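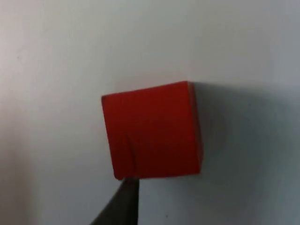 7.8.24, Werkstatt

Heute endlich wieder an die Würfel gesetzt, nachdem die letzte Woche mit dem Regalumbau draufgegangen ist. Beim roten Muster gefällt mir die Farbe inzwischen richtig gut, ein warmes Rot mit einem Stich ins Orange, schön matt -- genau so hatten wir uns das für die Orside-Kiste vorgestellt. Die Kanten sind leicht gebrochen und fassen sich angenehm an.

Weniger glücklich bin ich mit der feinen dunklen Linie unten links auf der Vorderseite. Ilham tippt auf eine Falte im Überzug, ich eher auf einen Kratzer, vielleicht ist es auch bloß eine kleine Delle. Morgen mit der Lupe ran, vorher bitte nicht polieren!

Lack war aus dem Koster-Gebinde, Ansatz 3881. Davon sind noch 890 g da, das reicht für die nächsten drei Würfel gut aus. Wer an den Schrank geht: Deckel bitte richtig zudrücken, der klemmt ein bisschen.

Offen: bei Gonholm wegen der blauen Farbe nachfragen, und den Filz für die Einlage müssen wir auch noch zuschneiden (9 mm).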